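Quiénes somos
Talleres Likidex, mecánica y electricidad del automóvil

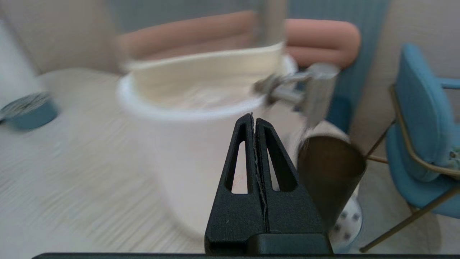

Likidex abrió en 1960 como taller de reparación de motores de arranque y alternadores. Hoy atendemos turismos y furgonetas de todas las marcas, con 4 elevadores y recepción propia para vehículos de compañías de seguros.

Trabajamos con presupuesto cerrado por escrito. Si durante la reparación aparece otra avería, llamamos al cliente antes de seguir. Las piezas sustituidas se guardan hasta la entrega del coche.

En noviembre incorporamos el servicio de grúa Grellska, con un radio de 40 kilómetros. Los recambios nos llegan a diario del almacén Palamarchuk, y el seguimiento de cada orden se consulta en línea a través de Sindis.

Licencia de taller n.º 1826. Cita previa por teléfono o en el mostrador.

Página actualizada el 28/10/21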